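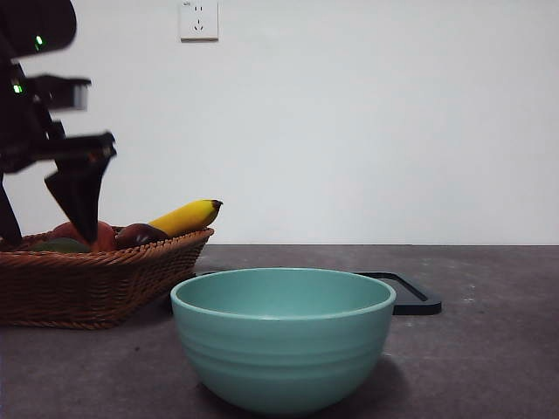
Dridurside 评测台 安全与一致性检查表(带批注版)
适用:水果入碗任务,停顿门限方法的正式评测
地点:Prulport 二楼操作间
填表:Anjana Kumarasinghe
复核:Pushpa Rana
版本:十月修订,替换之前贴在门后的那张

填写说明

每项填“合格”“不合格”或“不适用”。写“差不多”的一律按不合格处理,上一版收上来的表里这三个字出现得太多,统计时没法归类。批注写在该项下面,允许抱怨,抱怨时请注明是第几轮。

任务内容各位都熟:臂从篮子里取一件水果,放进碗里,碗起始为空。被测的是停顿门限,即策略的几个预测头意见不一时,臂先停住,重新取一次观测再决定走不走。对照组是同一套权重,门限关掉。训练用示范201条,正式评测88次,两组各一半。下面的检查项一部分管人的手指,一部分管数据,两种都要签字。

第一部分 上电之前

1.1 急停按钮在操作员坐着就能够到的位置,线没有被椅子压住。
结果:合格
批注:上一版写的是“急停按钮在附近”。有人理解为在同一栋楼里。现改为坐着伸手能按到,复核时由个子最矮的人来试。这次是我试的,够得到。——Anjana

1.2 按下急停,关节使能断开;松开后不会自行恢复运动。
结果:合格
批注:两次都断开了。恢复时需要在 Dubey 里手动确认,确认框弹在主窗口后面,要先把主窗口挪开才看得见。这个问题已经报过,对方回复说“符合设计”。

1.3 基座固定螺栓已拧紧,记号线对齐。
结果:合格
批注:记号线是用油漆笔画的,上次有人擦桌子时连记号线一起擦了,擦得非常干净。重画了一遍。以后擦桌子请绕开。

1.4 臂的线缆在全行程内不绷紧、不挂到篮沿。
结果:不合格,整改后合格
批注:手动拖到最低的抓取位时,线缆会蹭到东西。重新绑了一处,再拖一遍,不蹭了。Pushpa 要求写明绑在哪里:第二处扎带往上移了一指宽。是我的指宽。

1.5 夹爪指尖无裂口,手指按压无松动。
结果:合格
批注:略有磨痕。磨痕在示范采集时就有,所以不换。换了新指尖,摩擦变了,两组数据跟示范对不上,到时候又得写半页解释。

1.6 工作区内无水杯、手机、钥匙及其他与任务无关的私人物品。
结果:合格
批注:这一项加进来是因为有一次策略对着一串钥匙停了很久。那一次停顿按规则计为“正确停顿”,论文初稿里还算作方法的优点。Pushpa 把那句删了,我同意她删。

第二部分 物品与摆放

2.1 水果外表无破损,无掉漆碎屑落入夹爪活动部位。
结果:合格
批注:用仿真水果的好处是不会烂,坏处是大家因此从来不看它们。请每轮开始前看一眼。香蕉被夹的次数最多,优先看香蕉。

2.2 篮子位置与桌面定位点一致。
结果:合格
批注:定位点是桌面下沿贴的胶点,桌面上不贴任何东西。早先在桌面上贴过十字,成功率好看得可疑,后来把十字揭掉,成功率就不好看了。策略学会了认十字。那一批结果全部作废,谁也不必再来问能不能“部分引用”。

2.3 碗已清空,内壁无残留物,位置按本轮随机表摆放。
结果:合格
批注:随机表由脚本生成,请照着摆。不要因为觉得某个位置“太刁难它了”就往中间挪。挪过的人我知道是谁,理由听上去也很善良,但这是评测。

2.4 碗无崩口。
结果:合格
批注:崩了口的碗先割手,再影响数据。两条理由里第一条比较重要,上一版只写了第二条,被安全员圈出来问是不是写反了。

2.5 黑色托盘平放,四角不翘。
结果:合格
批注:托盘本轮不参与任务,位置不动。有人问既然不参与能不能拿走,答:示范里有它,评测里就有它。拿走算换场景,另开一张表。

2.6 照明与示范采集时一致,窗帘拉上。
结果:合格
批注:下午四点前后走廊的灯会自动亮,门缝漏光。已用一条布堵住。布是借来的,请勿当抹布。

第三部分 软件与门限设置

3.1 Dubey 中速度上限为评测档,力矩上限为评测档。
结果:不合格,整改后合格
批注:打开时停留在演示档。演示档快,给来访的人看很体面,给评测用就是给自己找麻烦。已改回。建议每次演示结束的人负责改回来,建议已提过三次,现在写进表里,算第四次。

3.2 权重文件校验码与登记表一致。
结果:合格
批注:请核对校验码全文。只看文件名不算核对,目录里名字带“最终”的文件有四个,其中最旧的那个叫“最终_真的”。

3.3 门限值与预登记一致,评测期间不得调整。
结果:合格
批注:这一项是整张表里最容易让人起歪念头的。门限往上抬一点,臂停得少,看起来利索;往下压一点,臂停得多,看起来谨慎。两种都能挑出一段好视频。预登记的值是在验证集上选的,选完就锁进仓库,谁想改,先写邮件给 Pushpa,她回信很慢。

3.4 对照组确实关掉了门限。
结果:合格
批注:检查办法是看日志里停顿计数恒为零,不要看界面上的开关。界面开关有过一次显示为关、实际为开,我们拿两组一模一样的东西比了一个上午,得出“差异不显著”的结论,还认真讨论了原因。

3.5 停顿超时设置有效:停顿到上限后回到安全位,记失败。
结果:合格
批注:没有上限的话,它可以停到下班。早期有一次就停到了下班。

3.6 操作员不知道当前是哪一组。
结果:基本做不到,见批注
批注:按填写说明,“基本”二字也该判不合格,那就判不合格。分组由脚本抽取,屏幕上不显示,但臂一停,坐在旁边的人立刻就明白了。目前的办法是成功与否由另一个人看末帧判定,判定人只看得到碗里和篮里的东西。现场操作员的盲法形同虚设,论文局限性一节已照实写。

第四部分 运行中

4.1 运行时人员不得进入臂的可达范围,停顿期间同样适用。
结果:合格
批注:请把后半句读两遍。普通的臂停下来,大体上说明它完事了。我们这套停下来,只说明它在重新看,随时会接着走。这是这个方法带来的新风险,原来的安全表里没有,审表的人也没问,是我们自己伸手去扶香蕉的时候想到的。现规定:停顿时手不许过桌沿,要动东西先按急停。

4.2 停顿时有清楚的外部提示。
结果:合格
批注:加了提示音。第一版提示音太像微波炉,有人听见就走过去了,与 4.1 正好相反。现在换成低音连响,难听,但没有人想靠近。

4.3 水果掉落桌面或地面时,先停机,后拾取。
结果:合格
批注:掉在地上的,拾回后检查有无开裂再放回。本轮按失败计,不重做。“它差一点就放进去了”不在失败的分类里。

4.4 失败需当场归类:未抓起、途中掉落、落在碗外、超时、其他。
结果:合格
批注:“其他”不得超过总失败的零头。上一版有人把“其他”当作休息区,读了备注才知道里头多半是“落在碗外”,只是弹出去得比较远,不忍心。

4.5 每跑完22次停下来,摸一下关节外壳温度,检查扎带和螺栓记号。
结果:合格
批注:88次正好分四段。请用手背摸,先按急停再摸。第二段之后扎带又有点滑,补紧了一次,记在运行日志里,没有中断随机顺序。

4.6 操作员连续值守不超过一段。
结果:不合格
批注:第三、第四段都是我一个人坐完的,接班的人在别处开会。人到后面确实会走神,我在第四段里有一次把碗摆错了位置,回看录像才发现。该次按预登记规则剔除后补做,补做结果与原先相同,省了一场争论。下次还是请来接班。——Anjana

第五部分 结束与数据

5.1 臂回到安全位,断使能,再断电。
结果:合格
批注:顺序不可颠倒。直接断电臂会往下沉一截,下面就是篮子。

5.2 日志、录像、判定表三者条数一致。
结果:不合格,整改后合格
批注:录像多出一条,是有人在调试时忘了关录制,内容为一只静止的臂和一段关于午饭的讨论。已移出评测目录。讨论结果是吃面。

5.3 判定由两人独立完成,分歧有记录。
结果:合格
批注:分歧集中在“搭在碗沿上”算不算进碗。预登记里写的是“松爪后停在碗内”,于是搭沿一律不算。Pushpa 判得比我严,按她的来。香蕉在这条规则下吃亏最多,它弯,一头在里面一头在外面的情形不少见。

5.4 统计脚本在看结果之前已提交。
结果:合格
批注:提交记录可查。之后改过一次,改的是图例里的错别字,也留了记录。

5.5 原始数据已拷贝到第二处存放。
结果:合格
批注:第二处不能是同一台机器上的另一个文件夹。

第六部分 结果摘记(供复核人对照,不作安全判定)

加门限的一组,成功多于对照组,差距主要来自“未抓起”变少。停一下再看一次,夹爪对准的机会确实好些,尤其是两件水果挨在一起、颜色又都偏深偏红的时候。落在碗外的情况两组看不出分别,原因也好理解:预测头在放下那一步意见高度统一,统一地错了,门限自然不会触发。写摘要的人请不要用“显著提升鲁棒性”一类的话,我们只测了一张桌子、一个篮子、一只碗。

代价是慢。加门限后单次用时长了一截,超过40次停顿里,有相当一部分事后看并无必要,臂停下,看一看,然后做了它本来就要做的事。审稿人大概会问这跟随机停一停有什么区别。问得有道理,我们也问过自己,随机停顿的对照已经排上,检查表照用本表,3.4 一项需另加一行。

与 Flurkavance 那边的数字不能直接并排。他们用的是另一种夹爪,成功的定义也宽,搭在碗沿算成功。对方来信建议把两边结果合成一张大表,Pushpa 的答复只有一句:先把“进碗”两个字的意思说到一块儿去。

第七部分 复核意见

Pushpa Rana:

一、3.6 和 4.6 判不合格,我同意,评测数据仍可使用,但两项须原样写进附录,不要润色。

二、4.1 是这次修订里最要紧的一条,请单独打印,字放大,贴在操作员正对面。目前贴的位置在操作员背后,只有臂看得见。

三、1.4 的“一指宽”请换成毫米。我知道是谁的手指,下一个读表的人不知道。

四、2.2 提到的作废数据仍然放在共享目录里,文件夹名是“好结果”。请改名,或者删掉。

五、5.3 的分歧记录补上每条的截图编号,现在只写了“香蕉那次”,而香蕉那次有好几次。

填表人回复:

第二条已改贴。第三条量过了,十五毫米。第四条已改名为“十字作废”,没有删,留给新来的人看。第五条在补,补到一半 Dubey 弹了确认框,还在主窗口后面。

遗留事项

随机停顿对照:等随机表生成,负责人 Anjana。
停顿提示音音量:隔壁来敲过门,待商量。
扎带:改用带齿的一种,到货后重做 1.4 与 4.5。
接班安排:写进共享日历,写了名字的人请本人点接受。

签字
填表:Anjana Kumarasinghe
复核:Pushpa Rana(遗留事项关闭前,只同意用于随机停顿对照的准备,不同意给来访者演示)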